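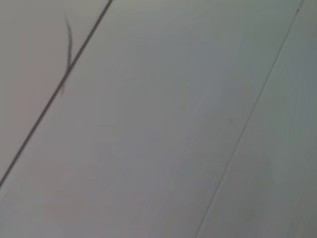
What is wicker?

Wicker is a method of making rigid or semi-rigid objects by weaving flexible strands over and under a stiffer set of stakes. The word describes the technique and the goods made by it. It doesn't name a material, and goods made from willow, rattan, reed, paper cord or plastic strand may all be called wicker.

## Terms

The upright members of a woven piece are called stakes. The strands that pass between them are called weavers. A stake that has been laid across the base and turned up to form part of the side is said to be upset, and the first few rows after the turn are the upsett. The finish at the top edge is the border. A handle may be worked into the border or inserted beside a stake after the border is closed.

Cane and rattan are often confused. Rattan is the whole stem of a climbing palm. Cane, in the furniture trade, is the outer skin of that stem cut into strips, and the inner core is sold separately as reed or centre cane. The core takes stain readily, while the skin has a hard, shiny surface that resists it.

## Natural materials

Willow is the usual material in northern Europe. It is grown as a low crop, cut to the ground each winter, and harvested as rods of one year's growth. Rods are sold in three main forms:

- **Brown willow** is dried with the bark on.
- **White willow** is kept standing in water until spring growth begins, then stripped and dried.
- **Buff willow** is boiled before stripping, and the tannins in the bark turn the rod a reddish tan.

All three are dried for storage and soaked again before work. Brown rods need the longest soaking, often several days, as water passes slowly through the bark. Rods are then wrapped in damp cloth until they bend without cracking, a stage known as mellowing.

In the Sidska valley, willow beds were first planted to hold the river banks, and the sale of rods began later. The district survey lists 492 beds, most of them narrow plots at right angles to the water. Cutting starts in October on the higher ground and finishes in the flood meadows once the leaves are down. The local practice is to sort rods by length in a sunken barrel, drawing the longest first.

## Synthetic materials

Twisted paper cord was the first manufactured strand to be used on a large scale. It is uniform, cheap and easily woven by machine, but it weakens if soaked and has to be sealed with paint or varnish. Many pieces have a wire core in the stakes.

Plastic strand came later and is now common in outdoor furniture. Polyethylene is extruded as a round, half-round or flat section, with the colour mixed through the melt. A stabiliser is added to slow damage by sunlight. Strand made from PVC is also sold, but it tends to stiffen in cold weather and may crack at tight bends. Plastic weave has little stiffness of its own, and in chairs and tables it is normally carried on a metal frame.

The Wallner works at Ondard makes strand in both round and flat sections. Its standard reel holds 4,000 metres of the narrowest round strand. The works tests each batch by wrapping a sample around a steel pin, chilling it, and bending it back by hand - a simple check, but one that finds brittle material quickly.

## Weaves

**Randing** uses one weaver at a time, passed in front of one stake and behind the next. Over an even number of stakes a single weaver would repeat its own path, so two are used in turn or an extra stake is added.

**Pairing** uses two weavers that cross between stakes. It grips firmly and is used to open out the stakes of a round base.

**Waling** uses three or more weavers, each passing in front of two stakes and behind one. It is stronger than randing and is placed where shape must be held, chiefly at the upsett and just under the border.

**Fitching** is an open weave in which two weavers are twisted to hold stakes apart across a gap. 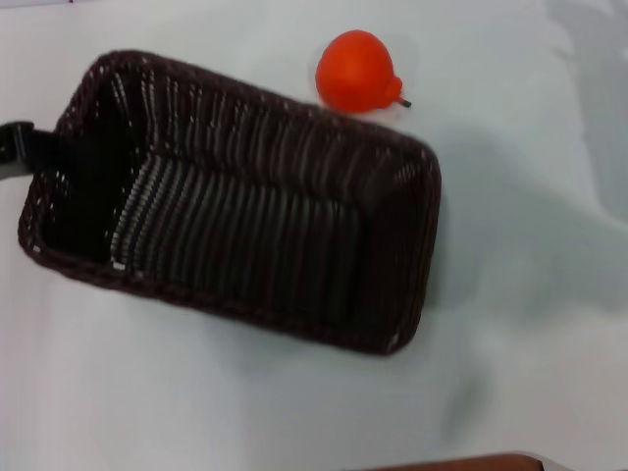
Why do woven borders sometimes come undone?

The most common cause is that the stakes were trimmed too short after the border was laid. Each cut end should rest against the next stake. If it falls short it can slip through, and the stakes beside it then loosen in turn. Drying also plays a part in natural work, as rods shrink in thickness and a border laid with very wet material becomes slack.

## Trade and grading

Rods are sold by the bundle, or bolt, with the size given by length. Measurements of the bolt differ between districts, and older price lists cannot be compared without knowing which bolt was meant. The Baltarus register, a ledger of bundles passing through the river port of that name, contains 2,527 entries and gives both the length of the rods and the girth at the band. It records brown and white willow only. Buff rods don't appear in it, although boiling pits are marked on maps of the port.

## Care and repair

Natural wicker lasts longest in moderate humidity. In very dry rooms it becomes brittle and creaks under load. In damp ones it grows mould, which can be brushed off once the piece is dry. Unvarnished work may be wiped with a wet cloth from time to time. Soaking a finished piece for more than 20 minutes is not advised, as the weave may shift while it dries.

A broken weaver is replaced by cutting it back behind a stake on each side and laying in a new length with overlapping ends. A broken stake is harder to deal with - a new one is usually slid down alongside the old, using a bodkin to open the weave. Plastic strand can be patched in the same way, with the ends fixed by adhesive or a small staple where the frame allows it.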